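Quick one tonight because it's already past ten and I have to be up at 5:30. Finished the Magbanua book. The one on silence, the small gray paperback everybody at retreat was carrying last May. I bought it then and it sat under the lamp for months. No excuse.

So. Thoughts, in no order.

First half is slow. She spends a long time on her years at Cloltthorpe, the house where she learned to pray with the sisters, and I kept wanting her to get on with it. Lots of weather. Lots of soup. Then somewhere near page 43 there's a bit about sitting in the chapel with nothing to say to God and being angry about it, and I put the book down and just sat. Read it again. I've been that angry. Didn't know you could write it in a book with a cross on the cover.

Second half is the practical part. Her method has 3 pieces – a short psalm, then quiet, then one line written down before you get up. One line only. She is strict about it. I like strict, I ramble otherwise (see this blog).

I've done it 18 mornings now. Missed a few in the middle when my sister was here and the kids were on the couch bed, so not in a row. Some of my lines are embarassing. One just says "tired." One is a grocery item. She says keep those too.

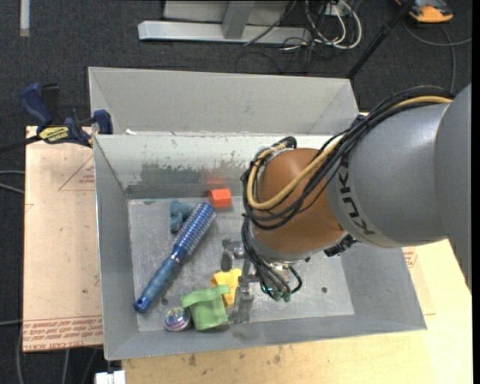 Do you need to be a contemplative type to get anything out of this book? Plain old restless people will do fine with it, as long as they can stand ten minutes in a chair.

Where I got stuck was the chapter on Trernov. He's an old hermit writer she loves and I'd never heard of him, and she quotes him by the yard. Dense. Whole paragraphs on the "desert of the will" and I'm still not sure what that is. Noel Saludo, who leads our Lent group, told me to skip it and come back next year. I skipped it. Haven't decided about next year.

Also she's a bit hard on music. Says singing can be a way of hiding from quiet. Maybe? I've sung alto since I was fourteen and some Sundays the second verse of a hymn is the only praying I get done all week. I wrote NO in the margin, in pen. Then felt bad, then left it.

What I did love – the letters at the back. People wrote to her after her first book and she answers them, short and kind, no fixing. There's a widower who can't pray in his own kitchen any more and she tells him to try the porch. Thats the whole reply. I've thought about that man a lot.

The edition is the Darner one, with the study questions. Questions are so-so. "What does silence sound like to you?" Come on. The print is nice and big though, and it lies flat, good if you read at the table like me.

Would I give it to somebody? My mother, yes. My brother, no, he'd get as far as the soup. Maybe somebody who has quit praying and misses it.

My copy goes to Lucy's shelf at church after I copy out the widower letter. If you want it, ask her, and ignore my margins. Next up is either the Psalms commentary or a mystery, probably the mystery. Going to bed.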